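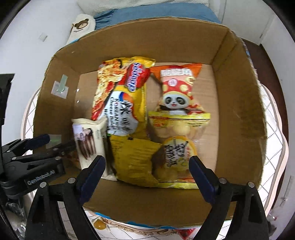
3.2 Packing task

Our group chose snack packing as the second task because the wrappers differ so much in shape and stiffness. Each run was done by hand with the gripper, between a cardboard box and the top of a bed. Tormod Amundsen logged the runs and I checked the recordings in the evening.
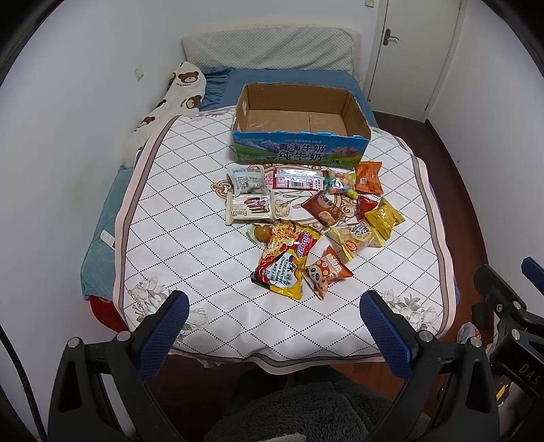

We planned 40 runs per layout and used 4 layouts. Round packs slipped more often than flat ones, so we closed the fingers more slowly on those. The noodle pack was easiest to hold by its long sides. After trimming, the Lomden set has 3,402 clips. Training is covered in section 4.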